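Section 5. Siting and commissioning the dehumidifier

This section covers the placing, levelling, draining and first running of the Gakamel 400 dehumidifier in a workshop, store or other single room. Read it through before unpacking the unit. Wall mounting is covered in Section 6 and needs the separate Vaston bracket.

5.1 Before you start

The unit must have stood upright for at least 11 hours before it is switched on. If it has travelled on its side, the oil in the compressor needs this time to settle. Leave the transit label in place until the time has passed.

You will need a spirit level, a cross-head screwdriver, the drain hose from the accessory bag and a clean dry cloth.

CAUTION: The unit is heavy. Two people must lift it by the recessed handles. Do not lift it by the front grille or by the tank lid.

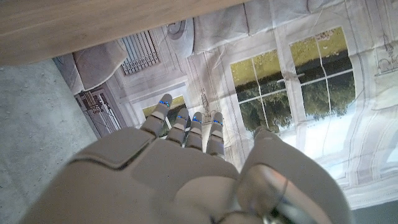

5.2 Choosing the position

1. Pick a hard, flat floor. Concrete, tile and sealed timber are all suitable. Carpet is not, as the feet sink and the base intake may be blocked.

2. Keep 400 mm clear at the back and on the outlet side. Curtains, dust sheets and hanging fabric count as obstructions and must be tied back or moved.

3. Keep the unit 2 m or more from any heater, tumble dryer or open fire.

4. Check that the mains lead reaches a wall socket without strain. Extension leads are not permitted for permanent use.

Note: In an L-shaped room, place the unit in the longer leg with the outlet facing the corner. Air then reaches the shorter leg without a second fan.

5.3 Levelling

1. Lay the spirit level across the top cover, first from side to side and then from front to back.

2. Turn the adjustable feet by hand until the bubble is central both ways. Clockwise raises the corner.

3. Tighten the lock nuts against the base – finger tight is enough.
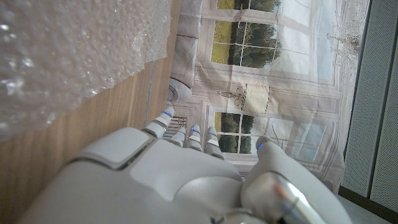

5.4 Fitting the drain hose

The unit can empty into its own tank or run to a drain. If you intend to use the tank only, go to 5.5.

1. Remove the tank and put it aside.

2. Unscrew the blanking cap at the rear and keep it with this manual.

3. Push the hose on to the spigot as far as the collar, then fit the Pikeck clip and close it with the screwdriver.

4. Run the hose downhill for its full length. It must not rise at any point, and the open end must not sit under water.

5. Refit the tank. The unit will not start without it, even when the hose is in use.

CAUTION: In an unheated room, water left in the hose may freeze and split it. Disconnect and drain the hose before the first frosts.

5.5 Unpacking and fitting the humidity sensor

The Feyisa remote sensor is supplied in its own wrap inside the tank. Keep the wrap, as the sensor should go back into it whenever the unit is moved or stored. Work over a table so that small parts are not lost.
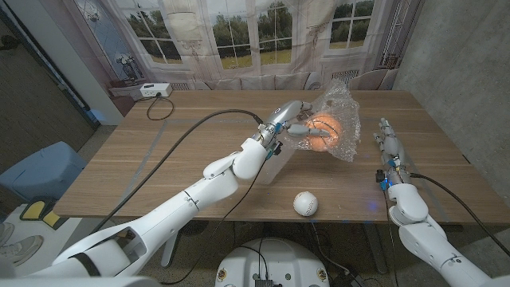
Pull out the battery tab and hold the sensor button down for 5 seconds. The lamp on the control panel flashes during pairing and then stays lit. If it goes out, move the sensor closer and repeat. Fix the sensor at chest height on an inside wall, out of direct sunlight and away from the outlet air.

5.6 First run

1. Close all windows and outside doors.

2. Plug in, switch on at the wall and press Power. The fan starts at once; the compressor follows after a short delay.

3. Select Auto. The panel shows the reading from the sensor.

4. Check the hose joint for drips after 2 hours and tighten the clip if needed.

Note: Little water may be collected in cold weather. If the panel shows a fault code, switch off at the wall and refer to Section 11.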